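One Table, Two Uses, No Peace

The woman who runs the lunch room at Hernarach would like it known that she didn't want to talk about glue. She had prepared remarks on soup. She had a folder. Within a minute of my sitting down she had put the folder on a chair and was talking about glue.

"It's the lids," she says. "A glue stick with a lid is a pleasant thing. A glue stick without a lid is a small candle that ruins sweaters."

Hernarach is the ground floor of the old Trirkier building, behind the bus turnaround, and it has been a shared workroom for six years. People rent a place at a table by the morning or the afternoon. They bind books, cut paper, make cards, fill in forms they've been putting off at home. At noon the same tables become the lunch room, and at one they're supposed to turn back. She is in charge of the turning back. Her contract calls her the room manager, a title she regards as generous to the room.

I ask how she got the job.

"I complained about the state of the tables," she says. "In writing. I'd recommend against it."

She had been renting an afternoon place herself, repairing hymnals for a church that paid her mostly in thanks. One day she sat down and put a clean endpaper onto a patch of somebody's mustard. Her letter ran to two pages. The reply was one paragraph and had a salary in it. "Not much of one," she says, "but it beat thanks."

The tables came later. The first set had been bought from a closing school and were, in her words, "mostly underside." You didn't rest your knees against them if you cared about your pants. She asked for new ones for two winters and then, one April, was told she could have 3000 dollars and no more and would she please stop mentioning the pants.

She went to Varkent, a small joinery across the river, and asked for light wood. They tried to sell her dark. Everyone, she says, will try to sell you dark for a room where people eat, on the theory that dark hides things.

"I don't want things hidden. I want to see the crumb. If I can see the crumb I can have a conversation about the crumb."

And does she have these conversations?

"Oh, constantly."

The grain was the other argument. It runs in long stripes, and she had it set so that the stripes go from side to side as you sit. Her reasoning is that people will line things up with a stripe if you give them one. They'll square a sheet of paper to it, or a ruler. They won't do it with a plate, she admits, a plate being round, and here she looks at me as if I might be about to write in and complain.

I had assumed the plates would be paper. They were, for a while. Then a bakery two doors down, Benmoussa, changed its dishes and let her have the old ones for the price of carrying them. They are plain and pale with a low raised rim, and she talks about that rim the way other people talk about a good school district.

"It holds an orange segment. It holds a meatball, if the meatball is reasonable. Without a rim you've got a tray, and with a big rim you've got a bowl and then everybody wants soup."

I point out that she had come prepared to discuss soup.

"Soup is in the folder," she says.

The cups are plastic and nobody gave them to her. She paid 50 cents apiece at a store that was getting out of the picnic business, and had her pick of the colors that hadn't sold. Pink hadn't sold. She has heard every possible remark about the pink from grown men holding box cutters. She also points out that when the cups were clear they walked out of the building at a steady rate, and that the pink ones stay put.

"You can't get a pink cup home without explaining it to somebody."

What she objects to is how the cup is always on the edge. Give a person a whole table, she says, with a place cleared and a plate set in the middle of it, and they will park the cup hard up against the plate on the side where their elbow goes. She used to move them. She'd come by, shift the cup a hand's width in, say good morning. By the time she got to the next table it would be back. She has stopped doing this on the advice of her sister.

Then there is the matter of what goes on the plate, which you might suppose would be food. She laughs at this for longer than I'm comfortable with.

"The plate is a parking lot. It's the only thing on the table that looks like it's waiting for something. So people put their phone on it, and their keys. One man puts his glasses on it and then puts his sandwich on the table. On the bare table! Next to a plate!"

Drinks bottles are the great plate-sitters. Her theory is that people have been told so often about rings on wood that they've gone past the coaster and arrived at crockery. She half approves. A bottle of orange drink, the bright kind that children like and adults buy and claim is for children, leaves a sticky circle if it has been poured from, and she would sooner wash a plate than a table. On the other hand, the person now has nowhere for the sandwich. "You see how it goes. You solve one thing and there's a man with bread on my table."

She pulls a sheet out of the folder after all. It's the room rules, in their fourth version. The first was a page long and began with the word "Please." The present one fits on a card. It says that lunch is from noon, that wiping takes place at half past and again at one, and that adhesives are to be closed, upright and off the table while anyone is eating. I ask whether the last one is followed.

"The closed part, mostly. I'll give them closed."

Upright is a lost cause. A glue stick is made to stand up, she says, it has a flat end for exactly that, and she has never once seen a person over the age of nine stand it up. They lay it down, and always on the diagonal, pointing at whatever they were last annoyed by. Then it rolls. She has found them in the radiator. She has found one in the bread bag, where it had been, she thinks, for a day or so, among rolls of a similar size.

I ask, since it has to be asked, whether anyone has ever eaten some.

"Not to completion," she says.

The turn itself takes 30 minutes on a bad day. She has an order for it, and she walks me around while she explains, touching the backs of chairs. Tall things leave the table first. Bottles go to the shelf by the door with their caps done up, cups go to the sink, and the plate goes last, because a plate, once everything has been taken off it, can carry the small stuff: pencil stubs, a glue lid in search of its owner, the peel. New people start with the plate. They pick it up with the bottle still standing on it, like a waiter in a silent movie, and she has learned to stand well back and say nothing, and then to fetch the mop.

"Bottle first," she says. "By the neck if you've got small hands. I don't think it's a lot to ask."

She has a cloth for the wood and another cloth that looks the same to me and is, I'm told, completely different. The wood gets wiped along the grain. Across the grain, she says, you are just introducing the glue to more of the table. For glue that has dried she uses a plastic card from a gym she joined and did not attend, held nearly flat. For the orange drink, warm water and no opinions.

Does she have a home table, and what is on it?

There is quite a long pause.

"Mail," she says.

She'd like a second room, one for paste and one for plates, with a door between them that shuts. Trirkier's owners have been shown a drawing. They said it was a very clear drawing. In the meantime she has ordered a shelf from Varkent with a row of round holes in it, sized to hold a glue stick upright, and she is trying not to hope.

I ask if I can print the rules card with this piece and she says no, there'll be a fifth version by then. 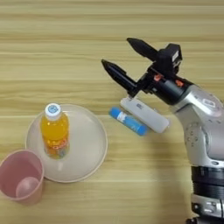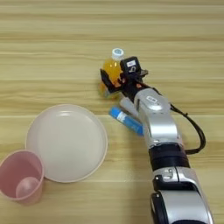 Plate, pink cup and orange drink on one of the light wood tables at Hernarach.

We never did get to the soup. As I was leaving she read me one line from the folder, standing in the doorway with a cloth over each shoulder. The line was "Lentil: see stains." She says she can do a whole hour on it, and that I should bring my own cup.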